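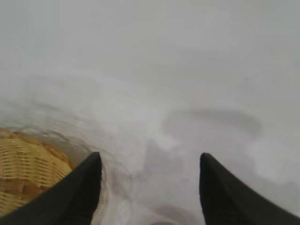
Capítulo 4

La masa madre y el tiempo

Empecé a hacer pan por despecho. Vivía entonces encima de una panadería que cerró en agosto, y el mismo lunes en que bajaron la persiana me compré un saco de harina, convencida de que aquello no podía ser tan difícil. Lo era. Mi primera hogaza pesaba como un adoquín y sabía a engrudo, y la segunda ni siquiera llegó al horno (se quedó pegada al paño, y el paño acabó en la basura con ella). Os lo cuento porque este capítulo trata de fermentación, y quiero que entréis en él sabiendo que la autora ha fallado mucho y que todavía falla.

En los tres capítulos anteriores hemos hablado de la harina, del agua y de la sal. Si habéis hecho los ejercicios, ya sabéis distinguir una harina floja de una de fuerza metiendo los dedos en la masa, y habréis visto lo que ocurre cuando uno se pasa con la sal. Nos falta lo que está vivo. Una masa madre es un cultivo de levaduras y bacterias lácticas que conviven en una papilla de harina y agua. Las levaduras producen sobre todo gas y alcohol; las bacterias, ácidos. Del equilibrio entre unas y otras depende que el pan salga más dulce, más agrio, más abierto o más apretado, y ese equilibrio se mueve con la temperatura, con la hidratación y con la frecuencia de los refrescos.

¡Y aquí viene lo bonito! Con la misma harina y el mismo grifo, dos personas acaban teniendo panes distintos. En el obrador donde aprendí, Gerrit Prins mantenía una masa madre líquida, casi como una crema, y a su lado Veerle Van Loon cuidaba una tan dura que había que cortarla con cuchillo. Discutían todas las mañanas. Yo llevaba un cuaderno y apuntaba lo que decía cada cual, y cuando lo releo ahora me doy cuenta de que los dos describían el mismo proceso desde puntas opuestas. La líquida fermentaba deprisa y olía a yogur; la dura iba más despacio, aguantaba mejor los descuidos y tiraba a vinagre cuando pasaba hambre.

De ahí sale la primera idea que me gustaría que os llevarais: en una receta, las horas son una pista. Cuando un libro dice «dejad reposar cuatro horas», está hablando de la cocina de quien lo escribió, que a lo mejor tiene una ventana al sur. En la vuestra pueden ser seis, o bastante menos si es verano y el horno lleva encendido desde el desayuno. Hay que mirar el volumen, tocar la superficie, fijarse en las burbujas de los bordes. Os daré tiempos, claro, porque sin ellos no hay quien organice una tarde, pero tomadlos como se toma el pronóstico del tiempo.

La segunda idea es el calendario. Un cultivo nuevo necesita 7 días de paciencia, a veces más, y en medio hay un bajón que desanima a casi todo el mundo. Los primeros días burbujea con un entusiasmo sospechoso - son bacterias oportunistas, las levaduras apenas han empezado - y después se queda quieto, como si se hubiera muerto. No lo tiréis. A medida que la mezcla se acidifica, esas primeras inquilinas desaparecen y dejan sitio a las que nos interesan. Yo tiré tres antes de que Eliécer Llanos me quitara el frasco de las manos, lo dejó encima de la nevera y me prohibió tocarlo hasta el jueves.

Para las prácticas de este capítulo necesitaréis lo siguiente:

300 gramos de harina integral de centeno, para el arranque
Harina blanca de panadería para los refrescos
Un frasco de vidrio de boca ancha
Una goma elástica, para marcar el nivel
Un termómetro de cocina
El cuaderno de siempre

Con el cuaderno me pongo pesada, ya lo sé. Apuntad la hora de cada refresco, la temperatura del agua y el olor. Sobre todo el olor, con las palabras que os salgan: en el mío pone «manzana pasada», «pegamento» y, en una página memorable, «calcetín, pero simpático».

4.1 Cómo arranca un cultivo

Mezclad en el frasco 50 gramos de harina de centeno con 50 gramos de agua tibia, removed hasta que no queden grumos secos y poned la goma a la altura de la mezcla. Tapad sin cerrar del todo. El primer día no hay nada más que hacer, así que aprovechadlo para repasar la tabla de hidrataciones del capítulo 2, que vamos a usar enseguida.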